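Holberg Desk Wiping Set, README

Maintained by Olesia Hladun. Last revised 11 Apr 2024.

Read this before you train anything on it. The set holds 601 recordings of people using a hand-held gripper on office desks, collected at the Inuvine office in February. The project plan promised 2000. I would sooner publish the smaller number than pad it with near-copies, and I have my doubts about some of what's left.

What each recording holds
Wrist video, finger opening, estimated hand path, and a one-line instruction typed by the person holding the gripper. Nothing was scripted. Obadia Barasa checked 200 of the instructions against the video and rewrote the ones he couldn't match.

Known problems
The instructions are vague. "Clean the desk" can mean a single spot or the whole top, and people disagreed about when they were done. Lighting was whatever the office had. Only six people took part, so anything your model learns about "natural" motion is mostly their habits.

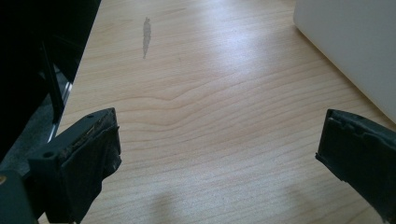

Path estimates are the part I trust least. The tracker wants corners and texture, and a bare desktop gives it very little. Pale grain washes out under glare, as it does across the upper part of this one, and the small grey mark near the top is the only blemish it has to hold on to. The padding on the fingers is also frayed along its edges, so don't treat the finger outline as a clean shape when you calibrate. Tudose, our filtering script, drops a recording when tracking is lost outright — it does not catch slow drift.

Suggested use
Pretraining, or testing your own filters. I wouldn't report a success rate from this set alone, and I'd be wary of anyone who did. Splits are by person. Please leave them that way.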